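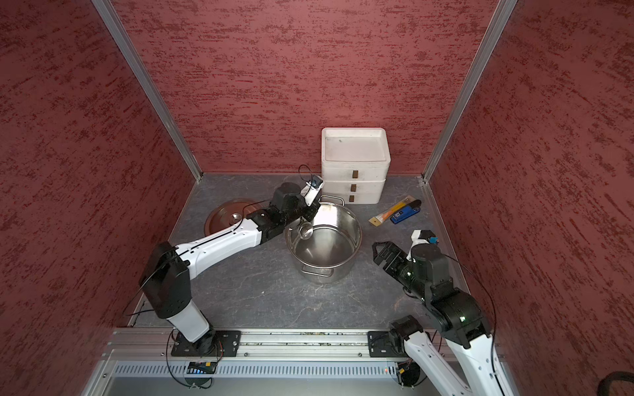
A lid is always the first thing to get lost, one respondent wrote in the open field at the end of the questionnaire, and the ladle is the second. Several other answers had the same content in different words, and we took them as the starting point for the present section. It treats the large cooking pot together with the things that belong to it but are not fixed to it.

Figure 1. Pot, ladle, lid and drawer unit. The bowl of the ladle is in the opening of the pot, and the lid lies flat to the left of it.

4.2 The pot and its loose parts

In Section 4.1 we looked at objects which have one part only, such as cups and plates. For such objects the question of storage is simple, because the object is either in its place or it is not. A pot of the larger size is different. In most households of our sample it was understood as a set: the vessel, a lid, and a ladle or big spoon. The set is together during cooking, and it is often separated when cooking is over.

The 53 households kept a diary for 12 weeks. Each time that a part of the set was put away, they wrote down where it was put. In total we received 2,687 entries which could be used. Entries in which the place was not readable, or was given only as "kitchen", were left out before the analysis and are not included in this number.

The vessel itself caused few difficulties. It is large and heavy, and it has normally one shelf on which it can stand. When the household owned a pot with two loop handles, as in Figure 1, the handles were sometimes mentioned as a problem, for they make the pot wider than the cupboard would allow. Some households turned the pot until both handles pointed to the front and the back of the shelf. Others left it on the stove from one day to the next, and they wrote "stove" in the diary without any comment.

The lid showed a different picture. A flat lid can lie on the work surface beside the pot, and during cooking this is where it was found most often. After washing, however, the diaries name many places for it: upside down on the pot, behind the pot, upright between two baking trays, on top of the refrigerator. The knob plays a part here. With the knob upward, a lid does not carry another object well, and with the knob downward it does not lie steady. Two households had bought a lid rack from Nolby before the study began. Both used it in the first weeks, but later entries show the lid again on the pot. We asked them for the reason and received the same answer from both, namely that the rack was on the other side of the kitchen.

For the ladle we must distinguish between hanging and lying. Households with a rail or hooks near the stove returned the ladle to the hook with great regularity. Households without hooks used a drawer, and there the length of the handle was important. In the narrow drawers of the Fluko series a ladle fits only in the diagonal direction, and the rounded bowl may then prevent the drawer from closing. In such cases the ladle moved to a jar, or it remained in the pot. The second solution was more common than we had expected. It keeps two parts of the set together, but the lid cannot close when the handle stands out over the rim.

A small drawer unit of white plastic, similar in type to the one in Figure 1, was present in several kitchens. It usually stood on the floor or at the back of a work surface. Its drawers held cloths, bags, candles and small tools. The open top was used in a less fixed manner, and it received whatever had no other place at the moment, including lids. One household noted in June that it had cleared the top of its unit completely, and then noted a lid on it the following evening.

We did not find a relation between the size of the kitchen and the number of places in which the lid was put. Households with a wide Van Beek cupboard wall named as many places as those with a single shelf. The distance between stove and storage seems to be of more weight. When the place of the lid could be reached without taking a step, it was used again and again, also in households which described themselves as untidy. The layout of the Rokard kitchens, in which the deep shelf is directly below the stove, is favorable in this respect, and it is discussed further in Section 5 together with the results for frying pans.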